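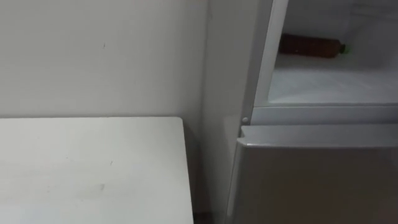 What does it take to keep a kitchen robot working through the winter? Mostly a damp cloth, a hex key and somebody willing to read the fault log.

That was the finding in Irnton, where the household robot cell run by Kanmont came back on 4th January after its holiday break and declined to do anything at all. The machine, a mobile base with one arm and a camera head, is meant to practise fetching things from the fridge and setting them on the table. It managed the first half of a wave and stopped.

Jenő Veres, who looks after the cell, spent the morning with it. The log held 2,037 entries, nearly all of them the same complaint about the wrist joint, repeated with the patience of a car alarm. The joint was fine. A cable behind it had worked its way out of its clip and was tugging at the connector whenever the arm turned inwards.

"It was reporting a broken wrist," said Veres. "It had a loose sleeve."

The clip has been replaced with a screwed one, and the cable given a little more slack. Kinga Csonka then redid the camera alignment, last checked in October, and found the head pointing 3 degrees lower than the software believed. This may explain a good deal of the autumn, when the gripper developed a habit of reaching for the shelf and greeting the fridge door instead.

The alignment routine uses the corner of the white table as a fixed point. Smudges and small dark marks on the top can confuse it, so wiping down has been promoted from good manners to step one of the weekly check. The full list now runs to 7 steps, up from a more optimistic four.

Kanmont had priced a new wrist unit from Nestitz before the clip was found, and has since cancelled the enquiry. The replacement clip came out of a drawer.

Fetching trials resume once the arm has finished 121 slow test turns. Veres is sitting in on all of them.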